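Gradilent arm build, handout 4: from sim to bench
Notes: L. Wyss, w/ corrections from So-ying Yeh
Shared workshop, Trarkcombe. Bring handout 3, it has the wiring table.

Where we are

Base bolted down, shoulder and elbow moving, wrist still on hand jog only. Two of the arms have the new gripper. The others wait for parts from Hollenstein, should be here in October.

Tonight is all sim first. No power to the real arm until your file has run clean 10 times in a row. Same file, no edits in between. If you change a number, start the count again.

Loading the scene

Open Zarkness, load the block vehicle scene, not the cups one. Check units. Two groups last time had the table in inches and the arm in mm and spent the whole evening on it.

Set the home pose before anything else. Then approach, close, hold. Save each as its own step. Dont chain them yet.

Grip point: for the orange panel, come in from high up, fingers angled down, and take it near the tip. Wide part of the panel stays with the red blocks. Approach speed 20 mm/s for the last bit, faster is fine before that.
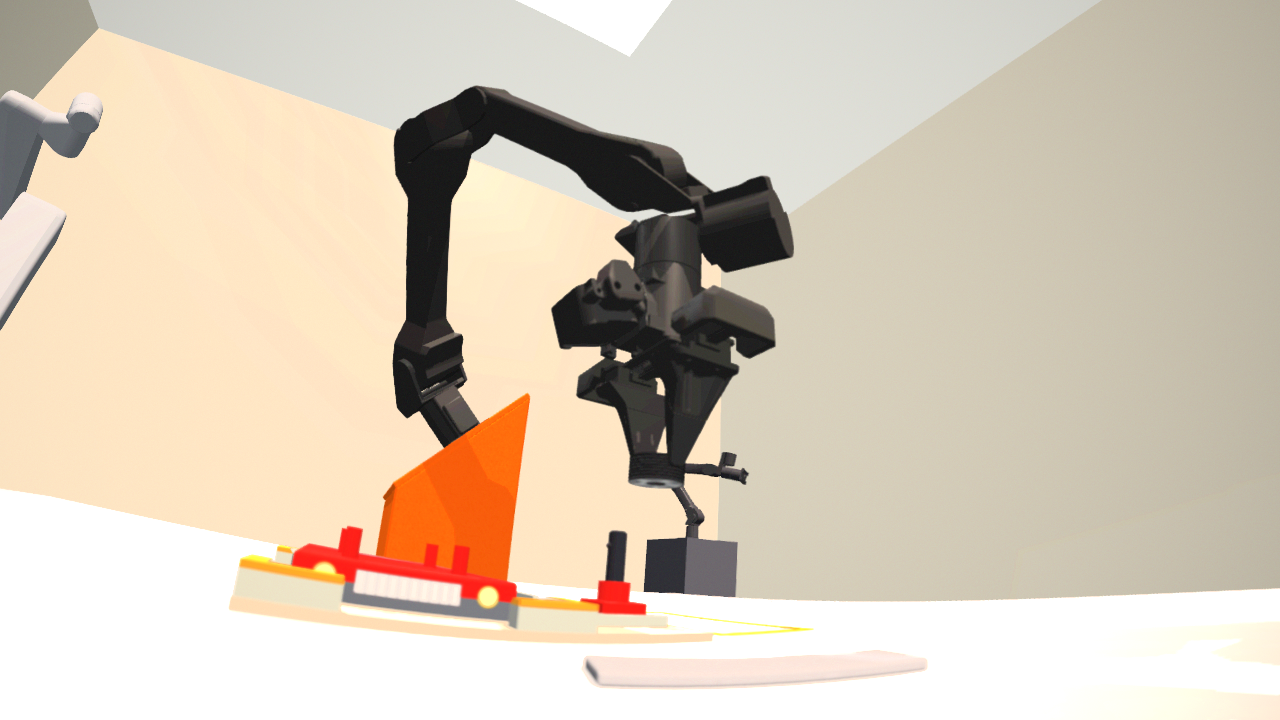 Fig. 1. Simulated arm, gripper at the upper left edge of the orange panel.

Look at the elbow in Fig. 1. Steep drop on the left, then the bend, then down to the panel. You want that kind of shape. If the solver gives you the other solution (elbow low, forearm nearly flat) reject it, the forearm will sweep the studs on the way in.

Also mind the black post on the base board. Thin, easy to forget, and it is in the collision list only if you tick "small parts". Tick it.

Contact settings

Friction on the fingers: leave at default for now. Valentin tried raising it and the panel stuck to the gripper after release, looked great until the open step.
Closing force: start low, go up a little at a time. Stop when the panel holds through a slow lift.
Time step: if things jitter, halve it. Slower run but you can trust teh contacts.

See-through parts are still solid to the solver. Came up twice in questions. The look of a part and its collision shape are seperate settings.

Moving to the bench

1. Clean run count written on your sheet.
2. Copy joint limits from the sim file to the controller. Read them back out loud to your partner.
3. E-stop in someone's hand, and that person does nothing else.
4. First pass with the table clear. Second pass with the blocks, gripper open. Third pass, close.
5. Speed at 27 percent for all three.

Expect an offset between sim and bench. Ours was around 3 mm sideways at the gripper, worse when reaching far out. Measure at three spots on the table, note it, fix in the base frame. Not in the single poses!! Otherwise you fix it again for every new scene.

Cable: leave a loose loop at the elbow. Hannelore has the printed clips, ask her, box 123 on the shelf by the drill press.

For next time

Finish the lift and put-down. Write down your closing force and the time step you ended up with, we compare at the start.
Groups with the old gripper: same steps, but wider opening, and read the note on finger play in handout 2.
Questions about the controller to Mechthild Kaufmann, she is at the back bench until 9 pm.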